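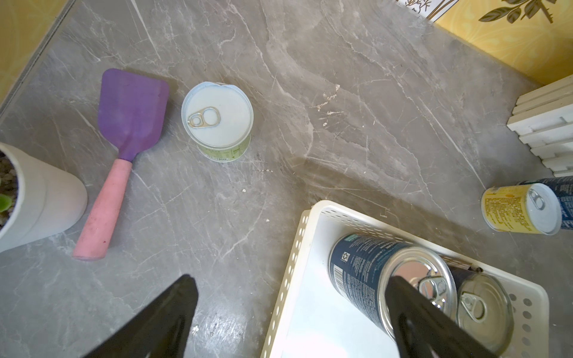

Unen open day at Hendlow: gallery

Unen opened its Hendlow workshop to visitors in December, from 10 in the morning until the light went. These are notes and pictures from the afternoon, put together for members of the Avovard group who could not make the trip and for anyone else who wants to know what is being done there.

The building is behind the old seed merchant's and has 1746 cut into the stone over the door. Visitors go in through the yard, sign the book, and are taken up in groups to the first floor. My group went up just after two. We had 25 minutes at each bench, which was enough to watch several runs and ask questions, and then tea downstairs.

Unen makes software for two-armed machines that do household jobs. The project we had come to see is called Um. It deals with kitchen tidying: picking up tins, jars and light utensils and putting them where they belong. The arms themselves are bought in. What Unen works on is how the machine decides what to pick up, which hand to use and where to let go.

The guide explained that most of the learning is done from examples. A person works the arms by hand controls and does the job over and over, with the things on the worktop moved between goes. By the time of our visit the Um team had 328 recorded runs of the tin job on file, and they said they wanted a good many more before changing to another job.

We were asked not to lean on the frames and to keep bags off the floor. Flash was allowed in the yard only.

The pictures follow the order of the walk round.

Bench one: tins into the basket

The job on this bench was tidying tins with a white plastic basket tray in the middle of a grey marble-patterned top. Two arms are fixed to a rail at the front, one at each side, and both can reach the tray. At this moment the left gripper is closing round a tin just past the side of the tray, and the right one is pointing down over the far right of it, above a tin with a pink label.

The walls are papered in yellow with white vases and red roses. There are flowers in a picket-fence planter towards the back, a shelf with a row of small hooks, and a wire basket on the right-hand wall with a jar of mixed beans in it. Several people in our group said it looked like somebody's kitchen, and the guide said that a change of wallpaper can upset a machine that has only ever seen one, so the team redecorate from time to time.

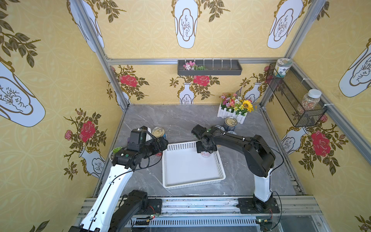
Questions asked at the bench

How does it know which hand to use? It is not told. In the recorded runs the person on the controls tends to use whichever hand is nearer, and the machine picks that up. It sometimes changes its mind part of the way across, and we saw this happen once. The arm stopped, went back a little and let the other one have it.

Does it read the labels? No. The guide said it takes in the colours along with everything else, but it has no list of what is beans and what is peaches. Sorting by contents is planned for later.

Are tins lying down harder than tins standing up? Yes. A standing tin can be gripped from almost any side. One on its side has to be met at the right angle and may roll if it is touched first. They practise with both.

What happens if it drops one? The person at the desk presses a pedal, the arms stop, and the tin is put back by hand. We saw two drops during our time there. Neither did any harm, apart from a dent.

Could it be used at home? Not at present. The arms are slow, and someone has to be at the desk the whole time. One visitor asked about help for people with weak hands, and the guide took down her details, as Unen would like to hear from people who find lifting and gripping difficult.

Bench two: hand controls

The second bench was for trying the controls. Each visitor had a short turn moving a pair of arms with two handles. There was a sponge to pick up and a bowl to put it in. It is harder than it looks. The handles move easily enough, but judging how far away things are takes some getting used to, and most of us closed the gripper too early. Children did better than the adults.

I have no pictures from this bench as I was waiting for my turn and then taking it.

The yard and tea

Tea was in the ground floor store, with soup for those who had come a long way. There was a table of worn and broken parts to handle, mostly gripper fingers and cables, with cards saying how long each had lasted. The cables seem to go first, usually near the elbow.

Going yourself

Unen plans to open again in spring. Groups should write to the Hendlow workshop beforehand, as the stairs and the first floor limit numbers. There is no lift, but the second bench can be brought down to the store if you ask when booking. Parking in the yard is for Blue Badge holders. Everyone else should use the car park by the bridge, which is ten minutes' walk and muddy after rain.

If you took pictures at Hendlow and would like them added to this page, send them to the Avovard group in the usual way, with a line saying which bench they show.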